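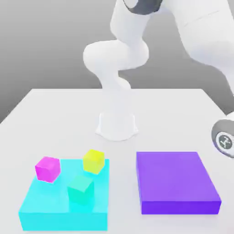
The Salt Road from Skutelside to Vesness
A local history project report
Nithin Mudaliar
June 2023

Why I picked this subject

When our class was told to choose something old within walking distance of home, my first thought was the church, and my second thought was that half the class would choose the church. My grandmother was the one who mentioned the salt road. She used to walk a stretch of it to school, and she still calls it "the white way," which I had always taken for a family joke. I found the same words in a copy of a parish survey from 1552, and after that I didn't want to write about anything else.

What the road was for

Salt was boiled from seawater at Vesness and carried inland to Skutelside, where it was sold to people who needed it for fish, butter and winter meat. We forget how much salt a household went through before there were refrigerators! The survey lists 4 boiling houses near the shore and names the families who paid rent on them. One of those families still farms at Premuvholm, and they were kind enough to let me look at the low stone wall behind their barn, where the ground is dark and gritty and nothing much will grow except a thin sort of grass.

How I did the work

I began in the reading room in April, with two old maps and a great deal of help from Mrs. Ertürk, who teaches us geography and can read old handwriting far better than I can. The older map is drawn with the sea at the top, and I spent a whole afternoon looking for a bridge on the wrong side of the river before I noticed. After that I walked the route in 5 stages, mostly after school, with a notebook and my cousin's boots, which are a size too big.

At the third stage I measured the longest piece of the old paving by pacing it out and then going over it again with a tape. The tape gave 1180 feet. My pacing had come out quite a bit shorter, so I have used the tape figure in my map and left the other one out.

What I found along the way

The paving is best kept in the woods above Premuvholm, where the stones are set on edge and worn into two shallow grooves. I believe the grooves come from cart wheels, although one book says the salt was carried only by packhorse. Both could be right at different times — the survey mentions horses but has nothing to say about carts either way.

Closer to Skutelside the road disappears under the newer one, and I had to rely on field names. Salter's Piece and Pan Lane were easy. A third name, Whitegate, I have marked with a question mark, as it may only mean that somebody had a white gate.

What I would still like to know

I never did find out when the last load went over. My grandmother thinks her own grandfather saw it, but she was very small when he told her. I have written down her account in full in the appendix, along with my sketch map and the list of field names.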